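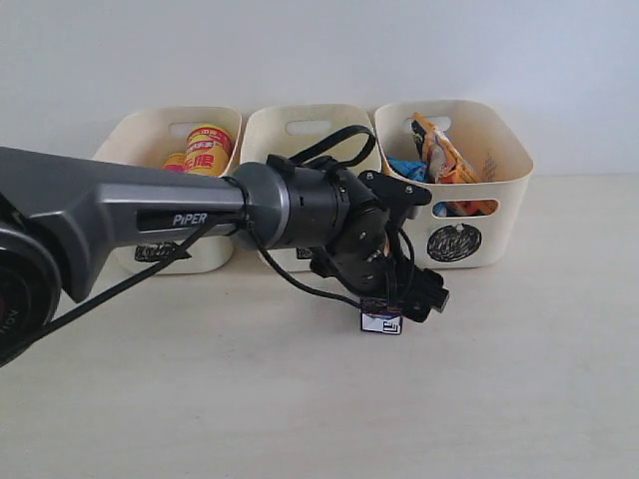

5.2 Swapping the controller and keeping everything else

Elaheh Babaei, with Tetteh Gyamfi and Ladan Ghasemi
October

By this point in the project I had two controllers I liked and no good way to choose between them. Akonero is the one we started with, a plain position controller that takes a target pose and gets there by the shortest path it can find. Tika came later, mostly from Tetteh, and it blends each new target into the last one so the arm never quite stops between commands (he calls it "the lazy one," and I mean to keep the name out of the title). Both run at 20 Hz and both see the same camera input. I wanted to know which one I'd rather have when the job is something dull and fiddly, like putting snacks in the right basket.

So that's what we ran. Three baskets stand side by side, marked by hand in black marker with a triangle, a square and a circle, and the arm gets told which item goes where. We did 300 trials in all, split evenly between the two controllers, with the order shuffled by a script that Ladan wrote and would not let me edit. I'm grateful for that now. I'd been watching Tika run for weeks and I was rooting for it.

A trial counted as a success if the item ended up inside the named basket and the gripper came away clean. Dropping it on the rim and having it fall in the right way was a success too. We argued over that one for most of an afternoon, and Kourosh Naseri, who scored the videos without knowing which controller he was watching, asked us to please pick a rule and stick with it.
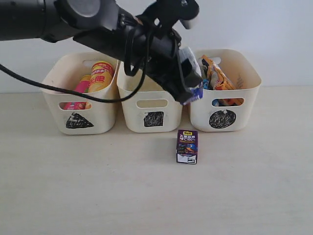
Figure 6. A small wrapped item held in the gripper above the middle and right baskets, with a purple juice carton standing on the table.

Out of the 300 trials, 79 failed, and the two controllers failed in very different ways. With Akonero the trouble was nearly always at the release. It arrives fast, stops hard, and a light item in slick packaging can turn in the fingers before they open. With Tika the grasp stayed put, but the arm liked to cut the corner on its way over and clip the rim of a basket. You can fix that by raising the approach point, and we did try it on the side, but those runs aren't in the totals.

Cartons were easier than bags for both. A carton has flat sides and gives the fingers something to line up with. A bag has a shape only until you squeeze it, and then you have a different bag! I'd hoped the softer motion in Tika would help there, and it did help with the carrying, but it did nothing for the first pinch.

One thing I'd do differently is the cabling. It hangs in a loop that can pass right in front of the left basket, so in some camera views it crosses the handle hole while the arm is working farther to the right. Parisa Yazdani went back through the recordings and found 4 trials where I'd call the view too cluttered to trust. We kept them in – dropping them doesn't change which controller comes out ahead on any item type.

For the long runs in Section 6 I went with Tika and the raised approach point. Akonero is still what I load when I'm testing a new gripper, where I want every bad grasp to show up early and loudly.

Related items
Finger pads and slick packaging: notes from the Dumwood bench
Tabrizi: a small scoring tool for pick-and-place video
Where should the wrist camera go?
Blending targets without losing the goal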